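About Skekik

Skekik records people doing small household jobs with hand-held grippers, and turns those recordings into training examples for robot arms. We are a data shop. We don't build robots, we don't sell a model, and we won't tell you that a machine will be doing your dishes by May.

The company was started by Jaruwan Wiriya and Traian Grecu, who met on a warehouse automation job that went badly. The arm they were hired to tune had been trained on thousands of clean, quick, perfect pick-ups. Put a box down slightly crooked and it stopped. The vendor's answer was to order more of the same recordings. Jaruwan thought that was a strange way to spend the customer's money, and said so in a meeting, and the two of them were looking for work shortly afterward.

What we think about data

We are not believers. A lot of what gets said in this field about scale strikes us as a sales pitch with a chart attached. More examples can help. We have also seen 200 extra recordings of one task make no difference we could measure, and we told the client that before they paid for the next batch.

So our first question to a new client is what they plan to do if the data doesn't work. If there is no test, we ask them to write one before we record anything. Some of them go elsewhere at this point. There are cheaper shops, and a few faster ones.

How the work is done

An operator holds the gripper and does the job with it, start to finish, while the camera on the tool records. Each task gets a one-page sheet that says what counts as done. It does not say how to get there. Early on we wrote very detailed sheets, and everyone's recordings came out looking alike, which was the same problem we had left the last place over.

Operators work in blocks of 16 recordings and then hand the tool over. Fumbles are kept and labeled as fumbles. If somebody drops a sponge and picks it up again, we want both halves of that. Clients used to ask us to trim these out. We still will, if they insist, but we keep the full version and we'll probably bring it up again.

Every recording is watched by a second person before it goes out. This is slow and it's the biggest line in our quotes. Traian has tried three automatic checkers so far and doesn't trust any of them -- the last one passed a recording in which the operator had forgotten to do the task.

Projects

Grastness is our table-cleaning set. It covers spills of dry goods, swept up with ordinary household tools. It sounds easy. Small round things roll, large ones don't, and a brush held in a gripper bends in ways that are hard to predict from one stroke to the next. We make no promise that a system trained on Grastness will clean a table it hasn't seen. We'd like to find out.

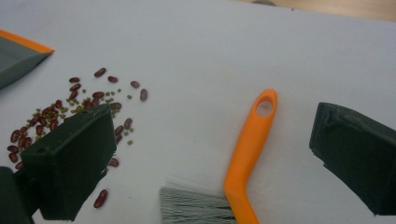 Grastness: kidney beans and mung beans, with the brush and dustpan set.

Piro is a smaller set on folding and stacking cloth. We stopped it after 57 recordings when we found that our own reviewers couldn't agree on what "folded" meant. It will start again when the sheet is fixed.

Prasertsri is a comparison test we run for clients who already own data from another supplier. We take 100 of their recordings, watch all of them, and write up what we find. The report is blunt. Two clients have asked for a softer version and did not get one.

Working with us

We take on a few projects at a time. Send a description of the task, the arm you plan to use and the test you will judge it by. Please leave out the slide about the size of the market -- we've seen it. Jaruwan reads the inquiries and Traian does the quotes.

Page last updated 18th April.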